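Up the hill to Wollasthorpe: an open day at the Brirkitz tile works

Last updated: April

I'd been meaning to go to the Brirkitz open day for three years running, and for three years running something got in the way (a wedding, a bad back, then a car with no exhaust). So when Macarena Aguirre rang and asked whether I fancied driving over to Wollasthorpe with her, I said yes before she'd finished asking. Macarena has been tiling her own house for as long as I've known her and had a list of questions as long as my arm. I mostly wanted to see the kilns.

It's 125 miles from my front door, and we left at half past six with a flask and a bag of cheese scones. The last bit is slow. You come off the main road at Clustton, go past a garden centre and a very long wall, and then the lane climbs and climbs until you're sure you've missed it. You haven't. The works is right at the top, with the old chimney showing over the trees, and there's a field for parking that was firm enough even after all that rain. Take proper shoes anyway. I wore my canvas ones and had clay dust in them for a week.

Tickets were sold from a trestle table by the gate, cash or card, and they give you a sticker with a time on it for the kiln tour. Ours said 10.40, so we had a good hour to wander about first. We went straight to the clay yard. They dig a red clay from the bottom of the hill and buy in a white one, and the two sit out in big bays under a tin roof for a whole winter before anyone touches them. A lad with a spade let us have a go at turning it. It's like trying to fork over cold toffee! Macarena managed two spadefuls and I managed one and a bit, and he was very polite about it.

Next door is the blunging room (lovely word, I've been using it at home ever since). Blunging is mixing the clay with water until it's like double cream, then it goes through a sieve and a press, and comes out in flat grey cakes the size of a doormat. The noise in there is tremendous and the floor is slick, so they only let six of us in at once. I'd have stayed longer but there was a queue of children behind us, all wanting to see the sludge.

The pressing shop was my favourite part of the morning. They still have four hand presses from the old days, great iron things with a weighted bar across the top, and you swing the bar round and down it comes - thump - and there's your tile. The woman working the nearest one was Purificación Bustamante, and she'd been at Brirkitz long enough to remember when all the presses were like that. I asked how many she could do in a shift and she told me her best ever was 363. Her shoulder told her to stop, she said, and the next day she did twelve. She had an easy, swinging way of doing it that I couldn't copy at all. My own tile came out with one corner thin as a biscuit, and she squashed it flat with her thumb and threw it back in the bin to be used again, quite rightly.

Purificación comes from a family of tile people. Her grandfather set up a little workshop in Alcaraz painting borders for church steps and fountains, and she has one of his brushes in a jam jar on the windowsill by her press. It's got hardly any hair left. She doesn't use it, she just likes it there. She and Macarena got going in Spanish after that and I went and looked at the drying racks by myself for a quarter of an hour.

The drying racks are more interesting than they sound, by the way. Tiles want to curl up as they dry, like toast, and the trick is to stack them face to face so each one holds its neighbour down. They go in pairs, on slats, with a bit of air at the sides, and the whole room is kept warm from the back of the kiln. There was a cat asleep on the bottom shelf.

Then the kilns. They've two electric ones that do the everyday work, big steel cupboards really, and the old bottle kiln that gave the place its name on the map. It hasn't been fired since before I was born, but you can walk right inside and look up. The bricks have gone shiny from all the years of heat and salt, all greens and browns and a sort of treacly black, and there's a circle of sky at the top. Our guide told us it took over 234 barrows of coal to bring it up to heat, with two men feeding the fire mouths in turns through the night. Somebody asked what they did for sleep. Apparently there was a bench. He also showed us the spy hole where they used to hook out a test ring on an iron rod, let it cool and look at the glaze, and decide on the strength of that whether to carry on or let the fire drop. No dials, no timers. One wrong guess and a month's work was rubble for the lane.

We had lunch in the canteen, which they open up for visitors. Leek and potato soup, bread, and a choice of two cakes. I had the ginger and it was very good, though the tea could have done with another minute. Long tables, so you get chatting. The couple opposite had come to match a hearth tile from their hallway and had brought a broken one wrapped in a tea towel. I saw them later in the glaze lab, beaming, so I think they'd got somewhere.

The glaze lab is upstairs and you need to be patient on the steps. It's really one long room with hundreds of little test squares pinned up in rows, all numbered on the back, and the glaze mixer will take any of them down for you if you ask. Macarena asked about nearly all of them. What she was after was a white. I'd thought white was white, but no - there's a tin white which is soft and a bit blue, a zircon white which is hard and clean, a matt white they make by adding something chalky, and an oatmeal one that they sell as white and which isn't. He laid them out on the sill and moved them about under the window, and then switched on the strip light, and I swear half of them changed places. Take your samples home, he said, and look at them at breakfast and again at night. He also warned us off putting a matt floor tile anywhere you cook with turmeric.

All the talk of whites carried on into the showroom, which is in the old packing shed. They've got panels on the walls, crates of seconds down the middle, and boards put together to help people planning a kitchen or bathroom. We spent ages at the boards, arguing about whether a pale room should have a coloured tile in it or whether you should just go the whole hog. I was for a band of sea green. Macarena was for the whole hog.
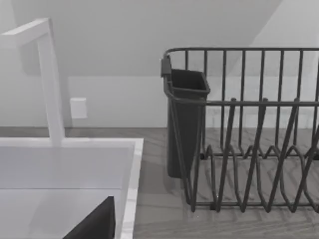

White on white: a squared-off tap and basin against a pale wall.

She stuck with it, too. She came away with four sample squares, all of them white, and made me look at each in turn in the car park. I liked the tin one best. She thinks it's too cold and is leaning towards the matt, turmeric or no turmeric.

The seconds are worth a proper rummage if you've got the patience. They're sold by weight and you pack them yourself in newspaper, so go early, as the good greens had gone by two o'clock. I found a run of brown ones with a little raised leaf, enough for the shelf over my sink with a few spare, and one lone tile with a hare on it that had come out slightly wonky round the ears. I've propped him up by the bread bin.

There was a decorating table for the children at the far end, with slip trailers (a sort of squeezy bulb with a quill in the end) and trays of raw tiles. You can leave yours to be fired and they'll post it on for the price of the stamp. Grown-ups are allowed. I did a fish. It was meant to be a swan, but the beak went wrong early on and I had to think on my feet.

A few practical bits if you're going. The loos are by the gate and there's only the one block, so don't leave it too late. The bottle kiln has a low door and I saw three people bang their heads on it, one of them twice. Dogs are fine in the yard but not in the workshops. There's no signal at the top of the lane, so arrange where to meet if you split up - I lost Macarena for a good while and found her back at the hand presses, swinging the bar round with Purificación counting for her.

We drove home the Clustton way with the crate of leaf tiles wedged behind my seat, clinking on every bend. The garden centre was still open so we stopped there too, and I bought a rosemary.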